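Gellstead clock to chime again as repair club reaches its target

August 2, 2025

Gellstead's market hall clock is going to tick again! The town's repair club has raised the last of the money it needed, and if the weather behaves the old clock should be back up in its tower and striking the hours by the end of September.

It has been silent for eight years. Anyone who grew up in the town will remember the slightly flat bell that told you the school bus was due, and plenty of people still glance up at the hall out of habit, only to find that it is twenty to four. It has been twenty to four for a very long time.

The club meets above the Bukhari bakery on Bridge Street (go on a Thursday and the whole staircase smells of cardamom buns) and began life as a place to get toasters and sewing machines going again. Then Mehwish Malik, one of its founders, asked the town council what had become of the clock. The answer was that it had been taken down, put into crates and stored in a shed behind the bowling green.

"We opened the first crate and I think we all just grinned at each other," she said. "There was dust on everything and a mouse nest in the corner, but so much of it was still there. You could see how well it had been made."

What followed was a wonderful year of sponsored walks, a quiz, a plant sale and a very competitive marrow contest. The final push came at last weekend's open day, when 352 people came through the doors to try their hand at mending something small, from bicycle bells to wind-up toys. The tables were laid out with bits and pieces to pick up and puzzle over, and the younger visitors were especially keen on working out how one wheel drives another.
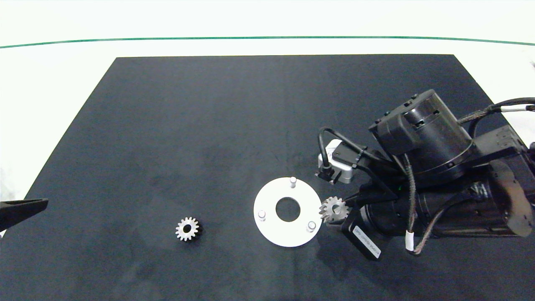 Shagufta Jatoi said she had walked past the hall every morning on her way to work and had stopped hoping, so hearing the bell being tested in the yard on Saturday brought her close to tears. She would like it to strike through the night as it used to, although she accepts that people living on the square may feel differently!

That question is still open. The council has asked households nearest the hall for their views, and the likely answer is that the bell will rest between eleven at night and seven in the morning. A silent night setting can be added without altering the old works, and it can be taken out again if the town changes its mind.

The repair itself is well along. The dials have been cleaned and are waiting to be regilded, and the hands are straight again after what looks like an argument with a pigeon net. The biggest job left is the tower floor, where five joists need replacing before anything heavy goes back up. Scaffolding is due at the end of this month, and the Tuesday market will shift a little way towards the library while it is in place.

There is also a lovely plan for the stairs. Keisha Boateng has been gathering memories of the clock from across the town and already has 481 of them - wedding days, missed trains, a marriage proposal timed for noon that was drowned out by the bell. A selection will be painted along the wall, all the way up to the clock room, and she is happy to take more until the end of August. Notes can be left in the box at the library or handed in at the bakery counter.

Tower tours will be free on the opening weekend, with places booked through the library. Children are welcome from the age of eight, and the steps are steep, so wear sensible shoes.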